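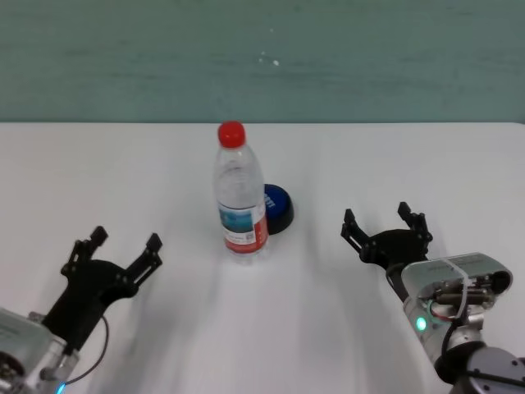
白色桌面与红盖瓶装水

游戏手柄、主机与卡带的家用清洁和保养

Inthanon 家务笔记 / 客厅与书房

适用对象为常见的无线手柄、横放或竖放的家用主机、卡带和光盘。文中步骤以 Astumeck 无线手柄为操作样本,其他型号的螺丝位置和卡扣方向会有差异,拆机前先查对应的拆解图。仍在保修期内的设备只做外部清洁,不拆壳。

准备工具

软毛刷一把,刷毛长度以能伸进按键缝隙为准。Nidberg 的窄头刷可用,旧的软毛牙刷洗净晾干后也可用。
超细纤维布两块,一块湿擦,一块干擦,分开放。
无水异丙醇或高浓度电子清洁酒精,小瓶分装。
棉签,选棉头缠得紧的。松散的棉签会在摇杆根部留下纤维。
木质或塑料牙签。金属针不用。
手动吹气球。压缩气罐也可以,罐身保持直立,倒置会喷出液态推进剂。
与机型对应的螺丝刀。三翼螺丝用十字批强拧会滑牙。
浅盘或带格收纳盒,用来放螺丝。

操作前关机,拔掉电源线和充电线。手柄要彻底关闭,休眠状态不算关机。长按电源键直到指示灯熄灭。电池可拆的型号先取出电池。

手柄外壳

手柄握把处的污垢主要是皮脂、汗液和灰尘的混合物,干擦效果有限。

1. 用干刷沿外壳合缝刷一遍,方向从中间向两侧,避免把灰推进按键底部。
2. 超细纤维布蘸少量清水,拧到不滴水,擦握把和背面。有纹理的防滑区沿纹理方向擦。
3. 顽固油污改用稀释的中性洗洁精,擦完用清水湿布过两遍。洗洁精残留在橡胶上会发粘。
4. 合缝里的积垢用牙签斜着刮出,牙签尖与缝隙成小角度,不要垂直下压。
5. 干布擦干,静置后再开机。

橡胶涂层不要反复用酒精擦。涂层一旦发粘,酒精能去掉表面粘层,同时也会把涂层本身溶掉一部分,擦过的地方颜色会变浅。印刷字符和带漆面的限定版外壳同理,先在背面不显眼处试擦。

外壳合缝处有注塑毛边、割手的,可以用 2,000 目水砂纸蘸水轻磨,每次只磨几下就停下来用指腹检查。磨过的位置会比周围亮,亮面外壳基本看不出来,磨砂外壳看得出来,是否值得自行权衡。

摇杆漂移的初步处理

摇杆漂移表现为不碰摇杆时角色仍然缓慢移动,或者视角自己偏转。在 Vurkum 这类需要长时间按住前进的合作射击游戏里,左摇杆磨损通常早于右摇杆;狙击用得多的人则右摇杆先出问题。

处理顺序从代价低的开始:

先在系统设置里重新校准。校准时手柄平放在桌上,手离开摇杆。
再清洁。把摇杆推到一侧,露出根部,用吹气球从对侧吹,四个方向各吹一遍。
仍有漂移,用棉签蘸一点异丙醇,沿根部球面擦一圈。酒精量以棉签不滴为准。随后转动摇杆,正反方向都要转,等酒精挥发完再开机测试。
最后才考虑调大死区。死区调大后微小输入会被忽略,瞄准手感变钝,属于掩盖症状的办法。

清洁后短期内好转、随后复发的,多半是电位器碳膜磨损,清洁不能修复,需要更换摇杆模块。焊接式模块没有焊接经验的不建议自己换。

不要往摇杆里喷润滑油。多功能防锈油会粘住碳粉和灰尘,对部分塑料也有侵蚀。市售的电子触点清洁剂需要看清标签上是否写明可用于塑料。
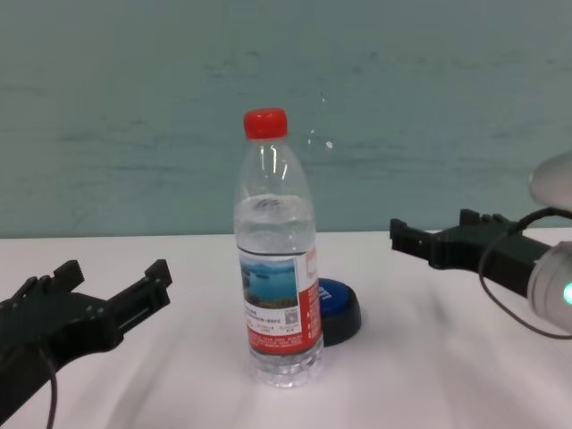

按键粘滞与饮料渗入

含糖饮料是按键粘滞最常见的原因,糖分干结后按键回弹变慢,按下去有颗粒感。清水溅上去处理起来简单得多,游戏桌上放水比放汽水合适,喝完拧紧盖子,水瓶放在手柄和键盘的外侧。

液体刚洒上时:

立即关机,拔线,取电池。
手柄正面朝下放在吸水布上,让液体从按键缝隙流出。不要甩,甩动会把液体送到电路板更深处。
外部擦干后静置通风。不要用吹风机热风,热风会使外壳变形,也会让糖分更快结块。
埋进大米没有实际帮助,米粉和碎屑反而会进缝隙。
彻底干燥之前不要充电,不要试开机。

干结后的处理:按键边缘滴少量异丙醇,反复按压,用布吸走溢出的液体,重复到回弹恢复。外部处理无效就要拆壳,取出硅胶导电垫和键帽,用温水清洗,完全晾干后装回。电路板上的碳触点只用棉签蘸酒精轻擦一遍,用力擦会把碳层擦薄。

拆壳时螺丝按位置摆放。长短不一的螺丝装错孔,长螺丝可能顶穿外壳或压坏线路。扳机弹簧容易弹飞,拆到这一步时在浅盘上方操作。

主机散热与除尘

风扇噪声比平时大、长时间游戏后自动降频或关机,先查进出风口。

主机四周留出空间,后部尤其不能贴墙。封闭电视柜里的主机,柜门在游戏时打开。地毯上直接放主机会堵住底部进风口,也会吸入更多纤维。

除尘周期按环境定。一般住宅 6 个月一次;养猫狗、临街或铺地毯的住宅 3 个月一次。每次只做外部:

断电,等机身降到室温。
软毛刷刷进风口格栅,吸尘器软管放在旁边同步吸走浮尘,吸嘴不接触机身。
用吹气球从出风口反向吹。用压缩气时,先用塑料牙签卡住风扇叶片。叶片被气流高速带动会损伤轴承。
干布擦机身顶面和后部接口周围。接口内部不伸棉签。

散热硅脂更换属于拆机作业。部分机型使用液态金属导热,自行拆卸有泄漏短路的风险,送修处理。 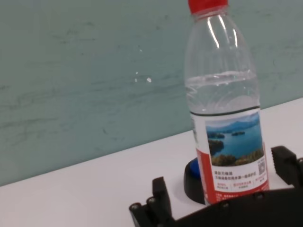 Chunhua Fan:柜子里的主机我原来也是照着半年一次刷外面,风扇还是响。后来发现灰全在柜子背板的走线孔那里,一层毡子一样,风根本出不去。把孔刷通以后声音就小了。建议把柜子也写进除尘步骤。

留言所说情况成立,补充如下:柜内主机除尘时,柜子背板的走线孔、层板后缘和插排表面一并清理。走线孔被线束塞满的,把线束移到侧面,或者把孔扩大。插排断电后再擦,只用干布。

卡带触点

读不出卡带时不要对着触点吹气。口中水汽附着在触点上,时间长了会促进氧化,吹完能读出来多半是重新插拔起的作用。

正确做法是棉签蘸异丙醇,沿触点长度方向单向擦,棉签变灰就换新的,直到擦过后棉头保持白色。然后用干棉签擦一遍,晾干再插。老卡带氧化严重的,可用白色绘图橡皮轻擦触点,擦完用刷子清掉橡皮屑,再走一遍酒精。砂纸和钢丝绒都不要用,镀层磨掉后氧化更快。

主机卡槽的清洁靠干净卡带多次插拔带出污物,不往卡槽里灌清洁剂。

光盘

从中心向外缘直线擦,不画圈。指纹用湿润的超细纤维布即可去掉。浅划痕在读取正常时不处理。牙膏抛光会留下新的细纹,对多层光盘没有可靠效果。标签面的划伤比读取面更麻烦,光盘入盒时标签面朝上,从中心卡扣处按压取出,不要掰边缘。

线材与桌面

充电线接头处弯折最严重,收线时绕成大圈,用魔术贴扎带固定,不要绕在手柄上。磨破外皮的线直接换掉,用胶布缠过的线不再用于充电。

桌面线缆从后缘下去,固定夹装在桌沿下方。浅色桌面上的线缆压痕和鼠标垫胶印,用中性清洁剂加湿布去除。胶印顽固时用少量酒精敷片刻再擦,先确认桌面漆层耐酒精。

墙面的擦痕常出现在椅背和线缆经过的高度。乳胶漆墙面用微湿海绵轻压擦拭,顺一个方向,擦到痕迹变淡就停,继续用力会把漆面擦亮,形成一块反光斑。记号笔痕迹先用白橡皮,再用湿海绵,仍有残留就局部补漆。三聚氰胺海绵有磨削作用,哑光漆上慎用。

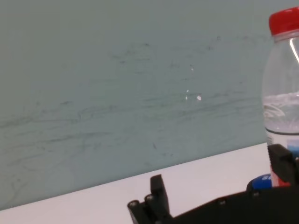 墙面上的浅色痕迹

电池与长期存放

内置锂电池的手柄长期不用时,电量留在一半左右存放,满电和空电都会加快老化。存放期间每 3 个月补一次电。存放位置避开暖气、窗台和主机顶面。

使用干电池的手柄,存放前取出电池。电池仓内出现白色粉末说明已经漏液,碱性电池的漏液用棉签蘸少量白醋中和,再用清水棉签擦净,干透后用酒精擦触片。处理时戴手套。触片弹簧锈断的,更换弹簧比焊接省事。

外壳鼓起、合缝变宽、按压时有弹性的手柄,停止充电和使用,按电池鼓包处理,送到有害废物回收点。不要自行刺破或挤压。

收纳盒里放一包干燥剂,每年 5 月入梅前更换。手柄之间用软布隔开,摇杆不要受侧向压力,盒盖合上后压着摇杆的,换深一点的盒子。

周期表

每次使用后:干布擦握把,线缆归位。
每 7 天:软刷刷合缝,湿布擦外壳,检查扳机回弹。
每 3 个月:吹摇杆根部,给闲置手柄补电;有宠物的住宅同时清理主机风口。
每 6 个月:清理主机风口、柜体走线孔和插排,检查所有线材外皮,卡带触点抽查一次。

更换过摇杆模块的手柄,装回后先校准再做死区测试,测试结果记在收纳盒标签上,下次对照。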